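Gralex Soft Tissue Suturing Pad, Large

Item 1063
Sold singly or in packs of 20
Made by Gralex, supplied by Unovley

The Gralex large pad is a practice surface for suturing. It is a single slab of soft, pale material with a smooth top that takes a needle and holds a stitch without crumbling at the bite. It comes uncut. You make your own incision with a scalpel, at the length and depth the exercise calls for, and close it with whatever thread you normally teach with.

The large size is meant for training rooms where the pad is worked on through a scope and people need room to practice more than one closure before changing it. For open work on a bench, with hand-held needle drivers, the small pad is usually enough and costs less.

What you get

Each pad is sealed in its own tray with a peel-off lid. The tray is also the base. It has a lip on all four sides and two slots on the underside that fit the Hendham clamp rail. If you do not have a Hendham rail, a damp cloth under the tray will keep it from sliding on most counters, though it will not hold against a hard pull.

The pack of 20 ships in two boxes. Single pads ship in a padded envelope and may arrive slightly bowed. Leave a bowed pad flat in its tray overnight before using it.

Material

The pad is a water-based gel with a fine fiber mesh set a little below the surface. The mesh is there to give the thread something to hold. Without it, a running stitch pulled tight will cheese-wire through the gel, and our older pads did this badly. The current batch has a closer mesh and tears less, but it will still tear if the bites are taken too near the edge of the cut. We suggest staying at least 5 mm back until the student has a feel for it.

There is no latex in the pad and no animal product. It has a faint smell when first opened, which goes away.

Cutting the incision

Use a fresh blade. A worn one drags the top layer and leaves a ragged edge that is hard to line up. For a shallow wound, stop when you feel the mesh. For a deep one, go through it in a single pass if you can. Going back over the same line leaves strands across the gap, and these catch the needle.

Leave two finger widths between one incision and the next. Most instructors get six or seven closures from one large pad before it has to be turned around, and a few more after that.

Stained incisions

Gentile practice blood is sold separately in an 18 ml dropper bottle. It is thick enough to stay in a shallow cut if the pad is level. Put it in after cutting, a few drops at a time. It can be wiped off the surface with a damp cloth in the first few minutes. After that it leaves an orange tint, which does no harm to the pad but does show up under a bright scope light.

Do not use food coloring. It travels along the mesh and the whole pad turns pink.

Needles and thread

Curved needles work best. Straight needles will go through but they tend to lift the top layer on the way out. We have tried braided and single-strand thread from 2-0 down to 4-0 and all of them hold. Finer thread than that will cut into the gel when the knot is pulled down.

If you are driving the needle with wristed instruments, grip it firmly before going in. The gel has more drag than most people expect, and a needle held loosely will roll in the jaws halfway through the bite.

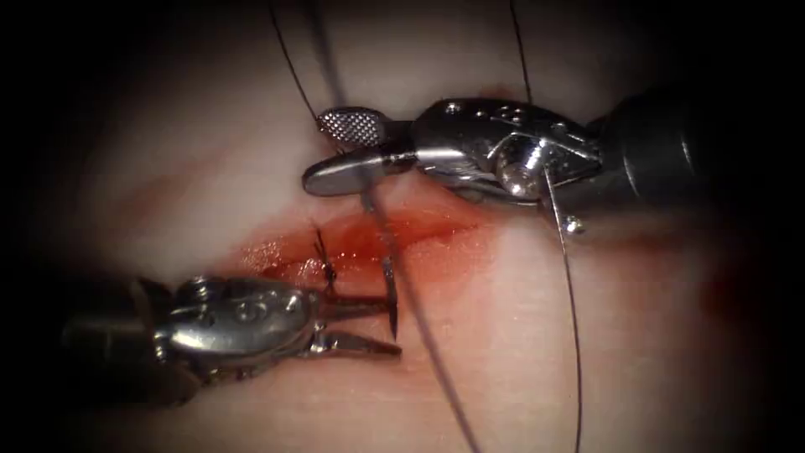

Curved needle held in the lower-left instrument, beside a shallow incision.

Light and glare

The surface has a slight gloss. Under a scope it gives some glare if the light comes straight down, and less if the pad is tilted a few degrees. A light dusting of cornstarch takes the shine off but makes the surface dry out sooner, so do this only with a pad you plan to finish that day.

Storage

Keep sealed pads at room temperature, out of the sun. Do not freeze them. Once opened, a pad will keep for roughly three weeks with the lid pressed back on and a spoonful of water in the tray. If the edges go hard, trim them off. The middle is usually still good.

Used pads go in the regular trash once needles and thread have been taken out. Please check for needle fragments first.

Size and weight

Length: 240 mm
Width: 191 mm
Thickness: 18 mm
Color: pale only; the darker shade is no longer made
Fits: Hendham clamp rail, both lengths

Comments from buyers

"We went from the small pad to this one in April and have stayed with it. Students waste less time swapping trays. I would like a thicker version for two-layer closures." Marleny Sotelo, skills lab coordinator

"Good pad. The lid is hard to get off with gloves on." Gianni Caruso

"Holds a 3-0 running stitch well. The corners dried out on two of ours, but we had left the lids off over lunch." Edeltraud Fankhauser

Ordering

Single pads ship the next working day if the order is in before 2 p.m. Packs of 20 take three to five working days. Training programs can order on account; ask for Vittoria Pace in our sales office and have your purchase order number ready. For questions about the pad itself, including whether it suits a particular exercise, write to Samuele Villa on the product desk.

Unopened pads can be returned within 30 days. We cannot take back opened trays, or blood bottles with a broken seal.

This pad is for training use only. It is not sterile and must not be used in a clinical area.

Contact Unovley | Shipping and returns | © Unovley, all rights reserved | Back to top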